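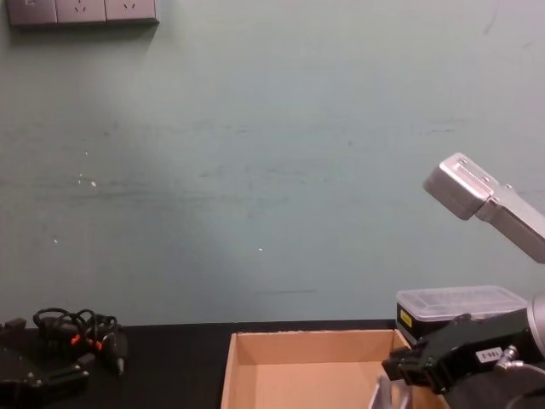

Dayton, Ohio, October 7, 2025

Plokness Interior Matte Wall Paint

Plokness is a water-based matte paint for interior walls in workrooms, classrooms, hallways and offices. It is made by Tisico and replaces the older Ghorbani line, which we stopped mixing in July. Ghorbani color cards can still be used to order. Bring the card or give us the color number and we will mix the same shade in the new base.

Pale greens and blue-greens are the shades most often ordered for workrooms. A matte finish hides uneven plaster better than a satin, but it shows rubbing sooner, mostly at the height where chair backs and table edges meet the wall. Plokness is rated by the maker at 2000 scrub cycles. Use a damp sponge and dish soap for marks, and let new paint harden for two weeks before the first wash. Do not use scouring powder or melamine pads on any matte paint. They leave shiny patches.

Finish: matte
Base: white or deep
Sizes: quart, gallon, five-gallon pail
Dry to touch: 90 minutes
Second coat: after four hours
Cleanup: soap and water
Application: brush, roller or airless sprayer

Preparation

Wash off grease and dust and let the wall dry. Fill nail holes and small chips with Flalilix filler, sand flush and spot prime. Unprimed filler soaks up paint and shows through as dull spots. Turn off the power at the breaker before removing outlet covers, and keep paint out of the sockets. Glossy walls need a light sanding with 150 grit. Bare drywall and new plaster need a full coat of primer.

Mixing and color match

We tint while you wait on orders up to ten gallons. For larger jobs, leave a sample at least the size of a playing card and pick up the next morning. If you need more than one pail for the same wall, pour them together in a larger bucket before you start. Tinted paint is not returnable. Unopened white base can come back within 30 days with the receipt.

Touch-ups

Keep a jar of the original batch, labeled with the room and the color number. Dab with a small foam roller and feather outward. On walls painted more than two years ago the patch may show, and painting corner to corner gives a better result.

Ordering

Zohreh Zarei handles color matching at the counter. For school and contractor accounts, ask for Firouzeh Sadeghi. Accounts that buy more than 1000 gallons a year get pail pricing on all sizes. Delivery within the county is free on orders of four pails or more.

Safety data sheets are available at the counter or by email.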